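Smoke alarms: what we learnt from knocking on doors

The doorstep scheme has now finished its first full run, and the short version is that people own a great many smoke alarms and a surprising number of them live in drawers. We fitted or replaced 168 alarms between the start of the school year and the end of November, in Brernberg and the lanes out towards Grellmont. The leaflet went to 2,148 homes. Some of you wrote back to correct our spelling of "carbon monoxide", for which thank you. It will be right next time.

For anyone who missed the leaflet (it was the yellow one, and it did look like an advert for pizza), the idea is simple. You ring or drop a note in, two of us come round at a time that suits you, and we check what you've got. If it works, we press the button, everyone winces, and we go away. If it doesn't, we fit a new one with a sealed battery, and that's the end of it for ten years or so. There's no charge, and we don't look in your cupboards.

The commonest fault by a long way was a missing battery. It had generally been borrowed for something more urgent, such as a television remote, on the understanding that it would be put back. The next commonest was age. Alarms have a date printed on them, normally on the back or round the side, and many of the ones we took down were old enough to vote. An alarm can still beep cheerfully when you press the test button and be hopeless at noticing smoke, so please look for the "replace by" date as well.

Then there is the kitchen. A smoke alarm in a kitchen will go off for toast, and an alarm that goes off for toast is soon under a cushion. Kitchens want a heat alarm. The smoke alarm belongs on the hall ceiling, with another on the landing if you have an upstairs. We also found one wrapped in a shower cap, which had been put on while the decorators were in. The decorators had left in spring. 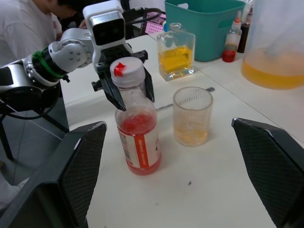
Keith McAlister wrote in after the last issue to say that all this is very well, but his alarm is on a ceiling eleven feet up, he is not getting on a ladder at his age, and what does the newsletter propose he does about it, shout at it? He adds that a broom handle works for the test button provided you have a good aim and no strong feelings about the paintwork.

Keith is quite right about the ladder. A fall while testing an alarm is a daft way to be injured, and we would much sooner come and do it for you. The broom handle is fine. We've started carrying a pole with a rubber end, which leaves less of a mark, and if you'd like a visit every few months for the testing alone, say so when you ring and we'll put you on the Tuesday round.

While we're on the subject of things we'd rather not find, a word about chargers. Scooter and bike batteries are being charged in hallways all over the village, nearly always next to the front door and under the coats. That puts the likeliest thing in the house to catch fire squarely in the way out. Charge them somewhere else, while you're awake, with the charger that came with them. The one that came in a padded envelope with no instructions can go to the tip (small electricals, the cage on the left, mind the step).

Several of you have asked whether closing the doors at night makes any difference. It makes a great deal. An ordinary shut door can hold smoke and heat back long enough for everyone to wake up and get out. Families with cats have raised objections. We have no answer on cats.
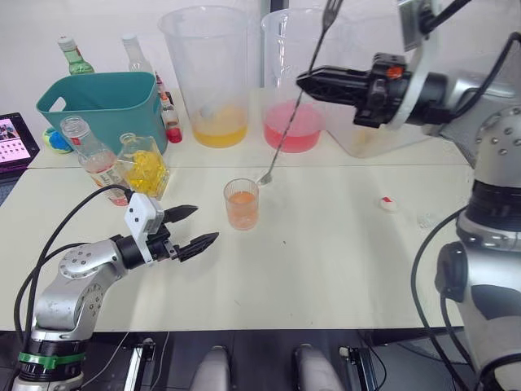

Do I need a carbon monoxide alarm as well, if I've already got a smoke alarm?
If you have a boiler, a gas fire, a wood burner or an open fire, get one. A smoke alarm won't pick up carbon monoxide, and neither will you. Put it in the same room as the appliance and follow the leaflet in the box for height and distance, as the makers differ.

The schools part of the scheme went better than any of us deserved. We did 19 short sessions with the infants and juniors, using a story about a hedgehog called Rakena who wakes up to a beeping noise and has to remember what to do. The children have it off by heart: get up, get out, stay out, ring 999 from outside. The parents have been less consistent. At one house the six-year-old showed us the family escape plan, drawn in felt tip, and it turned out better than ours, in that it included the grandmother.

If you have children at home, do walk the route with them. Ask where the door key is kept and see whether you all give the same reply. Agree a meeting place outside, such as a gate or a lamp post. "By the car" is less useful if whoever gets out first has moved the car.

The second run starts after the holidays and covers the Wenov estate and the flats behind it. If you rent, your landlord should be providing the alarms, and we can tell you what to ask for. If you've had an alarm from us already, all we want from you is one press of the button a month.
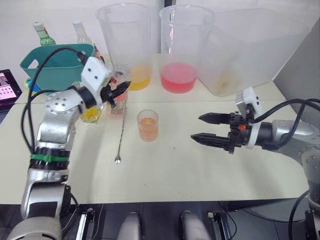

Drinks table, Brernberg

Visits can be booked through the usual number or by a note in the box outside the hall. Please put your address on the note. We have 2 at present that say only "ours is beeping, come soon", and we would very much like to.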